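Questions I get asked a lot

I've been making jam and chutney in my kitchen at Vunerside for years and selling it under the Kartha label, and the same questions keep landing in my inbox. I've put the answers together on one page.

Do you post jars?
Yes, anywhere on the mainland. I pack them in shredded paper and they go out within 7 days. If one turns up broken, send me a photo and I'll replace it.

How big are the jars?
Jam comes in the 400 g size. Chutney does too, apart from the Horholm plum, which I only make in small batches and sell in little 100 g pots.

How long does an opened jar keep?
Mine gets eaten in about 31 days, toast being what it is! Keep it in the fridge, use a clean spoon and bin it if you see any mould. Please don't scrape the top off and carry on.

Why is my jam a bit runny?
I like a soft set, so some of that is me. Strawberry is the worst for it — hardly any pectin. It firms up a little in the fridge.

Can I visit?
There's no shop, sorry, but I have a table at Vokthorpe market from May until the plums run out. Mornings are best, as the rhubarb and ginger tends to go before eleven.

Do I need a proper jam pan to make my own?
Not for a jar or two. A deep saucepan is fine as long as the fruit and sugar come less than halfway up, because it climbs when it boils. Leave the lid off once the sugar's in (you want the steam to get away).

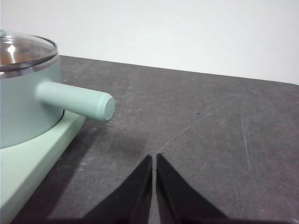
Mint-green saucepan with a glass lid.

Can I send my empties back?
Please do, if you're passing the market. Wash them first and keep the lids separate — I can't reuse those for jam, but my neighbour's seed collection is very glad of them.

Is there a lime marmalade?
Not at the moment. I've tried it twice and the peel came out like bootlaces both times. I'll have another go this winter.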